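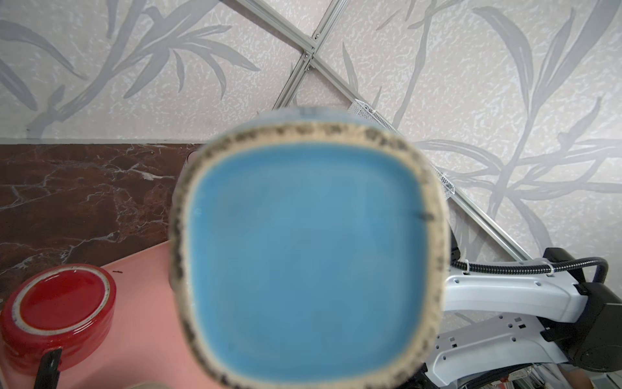 Tea stains on unglazed clay rims: how do I get them off without ruining the cup?

I have drunk tea out of handmade pottery for years on the understanding that it would age gracefully and so would I. Neither is going to plan. My current trouble is the rims. The blue cup is a good case: the inside is a glossy glaze and gives me no grief at all, a wipe with a sponge and it's done, but the rim is beige clay with dark flecks all over it, and on the right side there's now a short dark smudge that isn't one of the flecks. I know the flecks by now. The smudge has been through the dishwasher more times than I can defend and hasn't budged. I've tried dish soap, a soft brush, a stiff brush, and glaring. I don't want to take bleach to it, as this is the part that goes in my mouth.

The cup came from a shop called Matby in Zernimham, closed now, so I can't go back and ask whether the rim is bare clay or has some thin glaze on it. It holds 353 ml, in case that matters, and I suspect it doesn't. The potter's card said "hand wash recommended," which I took as an opinion.

My second problem is the teapot. It's the same sort of beige, with speckles, and it has brown stains on the lid and the body. Some of the brown I believe was there when I got it. Some of it I'm fairly sure is tea. I can no longer say which is which, and my sister maintains that it's all tea. How do I clean off the part that's mine and leave the part that's the potter's? 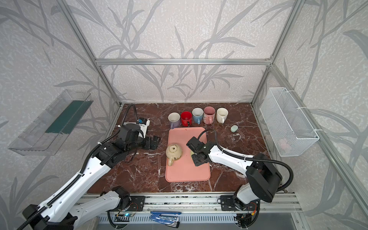 Teapot on the pink tray, mugs along the back.

The ones at the back are ordinary ceramic mugs and aren't part of the complaint. I mention them so that someone doesn't tell me to "just use a regular mug." I have regular mugs. The red one is very cheerful and I feel nothing for it.

What I have in the house: baking soda, white vinegar, a tub of oxygen cleaner, denture tablets (don't ask), and a packet of Grestumach stain powder that says it's for coffee machines.

Giorgia Grasso

spoutfirst
Posted in December, marked as most helpful

First find out what the rim is. Put one drop of water on it, on a part with no mark, and leave it a minute. If the drop sits there like a bead, you have a thin glaze or clay that was fired hard enough to close up, and whatever is on the rim is sitting on the surface. If the drop goes dull and sinks in, the clay is porous and the tea has gone in with it. The first kind you can nearly always clean. The second kind you can improve.

For the first kind, make a paste of baking soda with just enough water to hold together. Put it on the mark with a fingertip, wait ten minutes, rub with a damp cloth in small circles, rinse. Repeat if it gets lighter. If it doesn't get any lighter at all, consider that it may not be tea. A dark gray smudge with a bit of a shine is often metal, from a spoon or from another thing in the sink, and baking soda will take some of that off but a cream cleanser made for cooktops does it faster. It could also be iron in the clay that came up in the firing, in which case it was always there and you've only just been introduced.

For the second kind, use the oxygen cleaner. One level teaspoon in a bowl of hot tap water, cup in upside down so the rim is under. Overnight is fine. I've left one in for 14 hours with no harm done. Afterward soak it in plain water, change the water a couple of times, and let it dry somewhere airy for a full day before you drink from it. Porous clay holds on to whatever you soak it in, and you really do want the cleaner to have left.

I'd skip the vinegar. It won't do much for tea and some glazes don't care for acid. I'd also skip the coffee machine powder, as I've never seen that brand and have no idea what's in it. If the packet says citric acid, it's for limescale and you don't have limescale.

Teapot: wipe a bit of the brown on the outside with the same paste, somewhere low down where you won't mind. Tea drips come away brown on the cloth. Iron spots and colored slip don't come away on anything. So you don't have to decide which is which ahead of time, you just clean the whole pot gently and what's left is the potter's. Take the lid off and do it separately, and get under the knob with an old toothbrush. If the bare clay inside smells of anything other than tea, do the overnight soak for that too.

Dunmore_Pots

Agree with most of the above. I sell at craft fairs and I'd add that you can smooth a rim. Wet 1,000 grit sandpaper, very light, a few strokes, keep it wet the whole time. It takes off metal marks and it makes the lip nicer to drink from. DON'T do it anywhere near the shiny part or you will have a matte patch for life. Wear a mask if you let it dry out, but don't let it dry out.

Also the dishwasher is what's doing it, in my view. The detergent roughens bare clay over time and then it grabs every stain going. We write "recommended" on the card so as not to sound bossy. I had a customer bring back a Bashir teapot after what she said was one wash. It had had more than one wash.

biscuitbarrel

Denture tablets. Two of them, warm water, go to bed. I've done the inside of every pot I own this way and I'm still here. Can't speak to the smudge, mine doesn't have one. Personally I'd leave the teapot alone, brown stains are what a teapot is for.

Giorgia Grasso
Reply to spoutfirst

The drop sat there like a bead, so I'm the first kind. Paste made it a little lighter, cooktop cream took off more, and what's left I'm willing to call a fleck. Haven't started on the teapot. My sister has asked to be present for the cloth test.

382 people found this page helpful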